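How to Put Together a Smoke and Fire Plan for a Small Church or Hall

Last updated December 2019

I've been helping out at our little chapel on the edge of Hurutia for 22 years, and for most of that time our fire plan was a sheet of paper taped inside the broom closet (the closet, of all places!). After a grass fire came up close to the parking lot in August, I finally sat down and wrote a real one. It took me two evenings and a pot of coffee, so please don't be scared of it.

Start by walking the building with a notebook. Go in by the door everybody uses, then try every other door, from the inside, in the dark if you're up for it. One of ours stuck so badly I had to put my shoulder to it. Write down where the extinguishers are, the date on each tag, and which switches shut off the kitchen and the furnace.

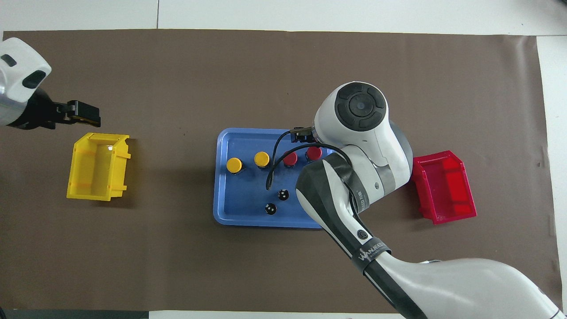
Next, draw the floor plan. Graph paper is fine! Mark the exits in red, the extinguishers in blue, and the gas shutoff in something you can't miss. I drew ours three times, and the third one is still a bit crooked, but you can read it from the back pew.

Now pick a meeting spot. Ours is the gravel pull-off on Godo Lane, far enough out that trucks can get in past us. Stay away from the hydrant and don't pick the shady side of the building just because it's nicer in summer.

Then give people jobs:

- One person calls 911 and gives the street address. Ours is 896 Iment Road, and it's written in big numbers by the phone.
- One person per aisle helps folks who move slowly.
- One person checks the nursery and restrooms on the way out, if it's safe.
- One person stands at the meeting spot with the sign-in sheet.
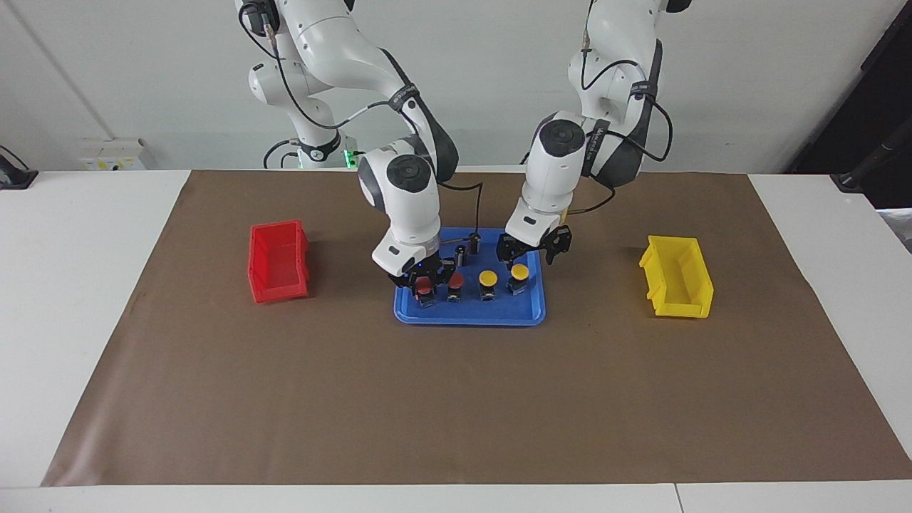 Practice it after a service, when everyone's already there and a little hungry, because they'll move. Our first drill took 4 minutes and half the choir went out the wrong door. The second was much better. I'd do two a year, and tell your fire department ahead of time so they can come watch if they want to.

Last thing, candles. We switched to battery ones for the Christmas Eve service, and I grumbled the whole way through it, but I've come around. If you keep real ones, put a bucket of sand at each end and have someone stay until they're cold. Copy the finished plan, keep one at home, and check the phone numbers every time you change your clocks.

22 shares | 2 comments

This site uses cookies. By continuing to read, you accept our cookie policy.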